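About Us – The Bench Cell at Clernberg

14 April 2022
By Vasilis Ionescu

Clirkel has been taking old computer boards apart for 18 years, and for most of that time we did it by hand. These days the fiddly jobs go to a gripper cell we call Bremunel, and a good share of our day goes into keeping it happy.

Mornings start with the screws. We go over every hex screw on the finger links with the small driver, then wipe down the plates and run the gripper open and shut 40 times with nothing in it, listening as much as looking. After that comes the touch-off – we bring the fingertip in near a processor socket on a scrap board and correct the height until we like it. Every 800 boards the links come off for a proper cleaning, and we would gladly talk your ear off about that too!

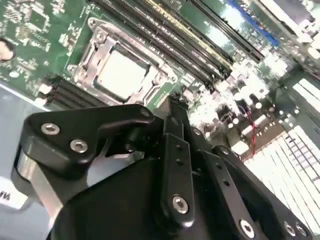
Kolev would add that the height check matters more than the cleaning, and that anyone who skips it after changing a fingertip will be doing the whole setup over again by lunch. We have argued about this since March, very pleasantly, and both jobs have stayed on the sheet. Come by and see us – the kettle is usually on.

Last updated: 14 boards into the morning shift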